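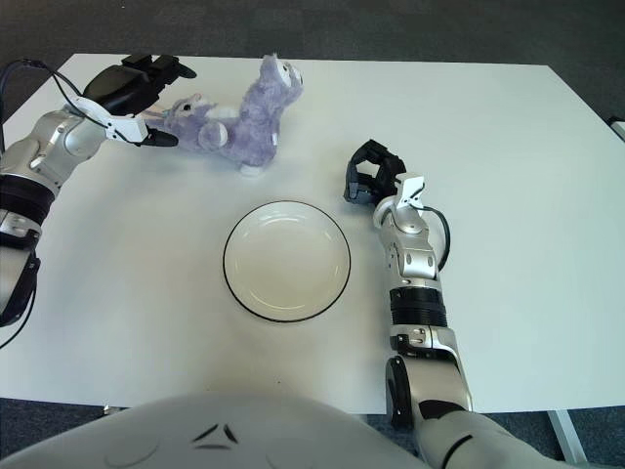

Teaching assistant wanted, Years 3 and 4 — Gemwood Primary

Start January, sooner if you can. Term time only plus the two training days. Permanent after the first term if we all get on.

We need someone for the mornings in Year 3 and the afternoons in Year 4. Two classes, two teachers, one of you. Last TA has moved up to our secondary neighbours at Plallitz and we are feeling the gap, mostly at reading time.

The hours

8.40 to 3.20, half an hour for lunch. One staff meeting a month that you'd be paid to stay for, finishes by 4.30. No lunch duty except when someone is off sick, and then it's shared out on a rota in the staff room. Swap with whoever you like as long as it's written up.

What you'd be doing

Hearing readers, every morning, straight after register. Most of Year 3 read to an adult twice a week and we want to get back to that by half term.

Small group maths, usually four children, in the corridor bay or in the library if it's free. Year 4 are on times tables and some are well behind.

Spelling groups in Year 4 after lunch. Lists are already made up, you don't have to plan.

Sticking in, cutting out, photocopying, finding the glue. There is a fair bit of this and it would be wrong to leave it out of the advert.

One child in Year 4 has a care plan and needs an adult nearby at PE and on trips. Full details at interview, training given before you start with him.

Playground one break a day. Bring a coat.

Year 4 go swimming in the summer term, Flimley baths, on the coach. You would go with them. You don't need to get in the water but you do need to be happy on poolside and in a very noisy changing room.

Who we're after

Someone who likes eight year olds. Level 2 or above in English and maths. A TA certificate is good, a willingness to get one is also fine and we'll pay the course fee once you've done your first term. Experience with phonics would help a lot as there are still children in Year 3 who missed bits of it. We've taken on parents, a retired postman, a nursery worker, and people straight from college, so please don't rule yourself out on account of what you did before.

Clear handwriting, please. You'll be writing in books and they copy what they see.

If you speak a second language do say so. We have a good many families who are new to English and it makes the gate a friendlier place in the mornings.

Less good: if you need to be away in term time, or if you can only do some of the mornings. We did try splitting the post last year and the children found it hard going. We did too.

Pay

School support scale, point 4, term time only, paid in twelve equal parts so there is something in August. Exact figure depends on your hours and length of service and the office will work it out for you before interview if you ask. Pension scheme. Free tea and coffee, school dinners at the staff price.

About us

Just under 400 children, two classes in most years, three in Reception. Old building at the front, newer block at the back where Years 3 and 4 are. The 39 bus stops at the bottom of the hill every twenty minutes or so, and there's parking in the lane if you are early. Bikes go in the shed by the kitchen, bring your own lock.

The library was redone over the summer and has 300 new books in it thanks to the spring fair. We'd like it open at lunchtimes and if that's something you fancy running there is an extra half hour a day on the contract. Not part of the main job, no pressure.

We use Xue for the reading records — it's on the tablets, takes ten minutes to learn. Paper diaries still go home as well.

How to apply

Form from the school office or ask for it by email. Please fill in the whole form including the bit about gaps in work, we can't shortlist with out it. CVs on their own won't be looked at, sorry. Two referees, one of them your most recent employer, or a tutor if you've just finished studying.

One side of A4 on why you want to work with this age group. Doesn't need to be fancy. Tell us about a child you helped with something, even if it was your own or a neighbour's.

Closing at noon on the last day of this half term. Interviews the week after we come back. You'd have a look round, read with a couple of children for fifteen minutes, then a chat with Yamuna Namboodiri (Year 4 teacher and lower juniors lead) and the head. Done by lunch. We'll ring everybody the same afternoon, yes or no.

Visits before you apply are very welcome. After 3.30 is best. Ring the office and ask for Anong Kaewmanee, who does the diary, and she'll fit you in. Side gate please, the front one is locked once the children are in.

Usual checks apply — enhanced DBS, references taken up before interview, proof of right to work, original certificates please and not photos of them on your phone. Safeguarding training on your first morning, before you go into class.

Also still looking for a midday supervisor, an hour and a quarter a day, start straight away. Same form, just put MIDDAY at the top. You can go for both if you wnat but the TA lunch break would clash so we could only offer you one.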